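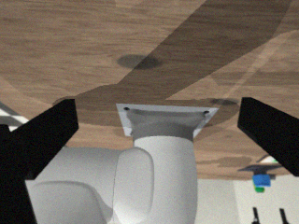 Robot arm and wooden tabletop, computer rendering

Curfew copy: speaker notes, Friday, after lunch (so keep it moving)

Open with the Zellar story. Read it aloud, slowly. "Clashes erupted after troops entered the town." Pause. Ask who erupted. Somebody always says "the clashes".

Explain the set-up: Zellar is on one side of the crossing, Boldale on the other, and the Vivano desk, where I worked, was a comfortable drive from both. We filed on the curfew for 12 nights and I was outdoors for 2 of them. Admit this early. They'll find out anyway.

First point, sources. A military spokesman rings back in ten minutes with a rank and a full sentence. A man whose door has come off rings back when he has found a charger. Guess which of them gets paragraph one. Don't do the accent.

Second point, numbers. First night we ran "more than 80 detained". The army said 2. Both were attributed, both were spelt correctly, and the headline said "dozens", a figure supplied by no one at all. Let them laugh, then tell them the correction went out at four in the morning, under the shipping news.
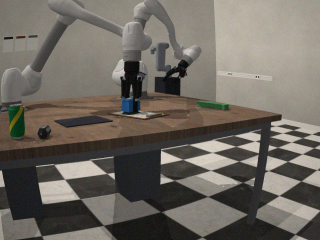

Albane Pruvost wrote to me after the last outing of this talk to say that I let the desk off lightly: the stringer in Boldale had sent a list of names by midnight, and we sat on it till we had an official to disagree with it. She's right. Read her letter here if time allows, and stop before the paragraph about my tie.

Third point, words. "Youths" — how old? "Live rounds" fired where, and who heard them? "Calm has returned" means our reporter has gone home. Go gently on this one, I wrote it twice.

Mallet crossing: skip unless asked. If asked, it was shut, then open, then shut, and we reported each of these a day late.

Questions. Take the one from the back first. If it's about objectivity, drink some water before answering. Leave the Zellar copy on the chairs by the door and ask people to mark up the verbs on the way home.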